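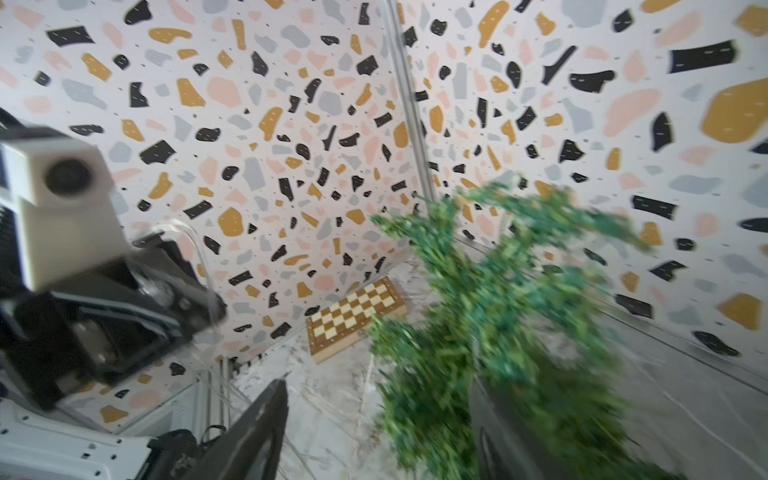
Dreltard cross-line laser level: review

The Dreltard is a self-levelling cross-line laser for indoor work. It projects one horizontal and one vertical line, singly or together, and comes with a magnetic bracket, a soft pouch and a set of AA cells. I bought mine in January for setting out wall panels, and have since used it for shelving, a run of kitchen units and one suspended ceiling.

The body is small enough to sit on a window sill. A sliding switch on the side locks the pendulum for transport. With the lock off, the lines settle in a few seconds and flash if the unit is tilted beyond its levelling range. With the lock on, the lines can be thrown at any angle, which helps with stair strings, but they carry no levelling information and the only warning is a small amber light. A slower flash of the line itself would have been safer.

Accuracy

I checked the horizontal line by the usual method: mark a point on the far wall, turn the unit through half a circle between two facing walls, and compare. The error was 2 mm across the longest room available to me. The vertical line agreed with a plumb bob as closely as I could mark it in pencil.

Line quality matters more on printed surfaces than on bare plaster. Green shows up well on a pale ground and poorly on black, and a busy print such as terrazzo breaks the line up so that the eye loses it for short lengths. 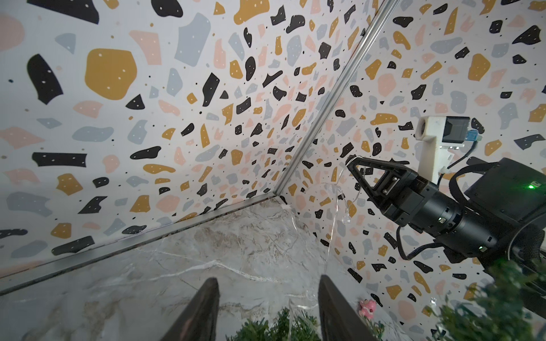

Dimming the room lights brings most of it back. Where that isn't possible, a strip of low-tack masking tape on each side of the joint gives a clean surface to read from — and something to write on.

Corners

Internal corners are seldom square, and a laser will not make them so. It does show how far out they are. I set the vertical line a fixed distance from the corner, measure back to the wall at the top, middle and bottom, and cut the panel to the largest reading. Metal trim throws back a bright smear when the beam strikes it at a shallow angle, so it goes on last.

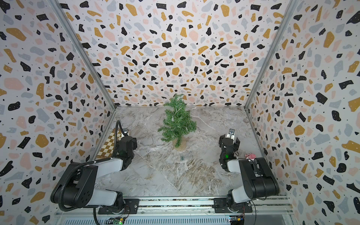 Nélida Urrutia asks whether the bracket will hold on plasterboard partition studs. It will on steel studs through a single board. Through a double board mine crept downwards by the width of the line overnight, and I would use a tripod.

Batteries and price

One set of cells lasted 39 hours with both lines lit. The older Kvaran, at over 200 pounds, takes a rechargeable pack and has a pulse mode for use with a detector. The Dreltard has neither, and costs a good deal less.

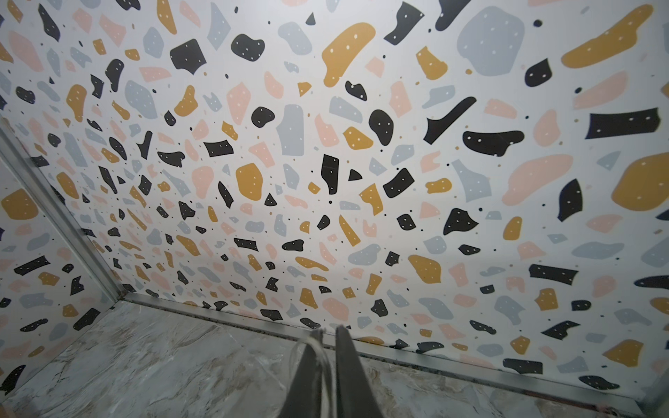

Tadeo Iturra

Update, 25th April: the pouch zip has failed. The level has been checked again by the same method and reads as it did when new.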